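When the Arm Stalls on a Lever Handle: Finding and Clearing a False Force Stop

If you have spent any time teaching a robot arm to open doors around a house, you have probably met this one. The gripper comes in nicely, gets within a hand's width of the lever, and then everything freezes and the pendant shows code 646. You clear it, you try again, and it freezes in the very same spot. I lost most of a July to this on our Dalden arm, so I'm writing it all down while I still remember which parts mattered (and which parts were me going in circles with a screwdriver).

What 646 means

On the Dalden controller, 646 is a force stop. The arm believes it has pushed against something harder than it is allowed to. Sometimes it really has, so please treat every one as real until you have looked. A lever handle is a fine place to pinch a finger, and a door can swing back at you faster than you'd think.

The false ones come from the wrist sensor reading a load that isn't there. In our case the culprit was the gripper cable. With the wrist turned to reach a lever, the cable pulled tight and tugged on the sensor, and the controller took that tug for contact.

Before you start

Press the emergency stop and keep people and pets out of the room. Prop the door so it can't swing. If your log shows 885 anywhere near the 646, stop right here and call whoever services your arm, as that one is a brake fault and beyond what I can help with on a web page.

Clearing it, step by step

1. Save the log first. I forgot this twice, and a restart wipes the last run on our version of the Yilma software.

2. With the power off, look along the cable from the gripper back to the forearm. Feel for flat spots, nicks, and any tie that has been pulled down too hard. A damaged cable gets replaced, never taped.

3. Loosen the tie closest to the wrist and give the cable more slack. You want a loop that stays open through the whole turn and still can't snag on a handle. Ours needed 28 millimeters more than the factory setting, which surprised me, as it had looked perfectly generous before!

4. Power up, move the arm well clear of the door, and zero the wrist sensor with the gripper empty. Let it settle for 13 seconds before you accept the reading.

5. Jog slowly to the approach pose and stop short of the lever. Stay at low speed, with one hand on the stop button, and watch the cable as much as the gripper. 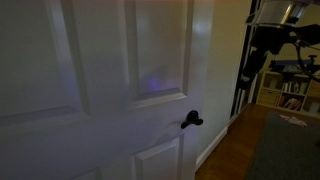

6. Hold that pose and read the force values. If they stay close to zero, carry on. If they creep up with nothing touching the gripper, go back to step 3 and try a little more slack.

7. Run the full door routine at low speed, several times over, before you bring it back to normal.

One thing please don't do

It is very tempting to raise the force limit until the code goes away. I did that for one evening, and the next time the gripper truly missed the lever it leaned into the door and left a dent I'm still hearing about at home. Leave the limit where it was and fix the cable.

If 646 keeps coming back after all this, the sensor itself may be drifting, and it's time to send the wrist in.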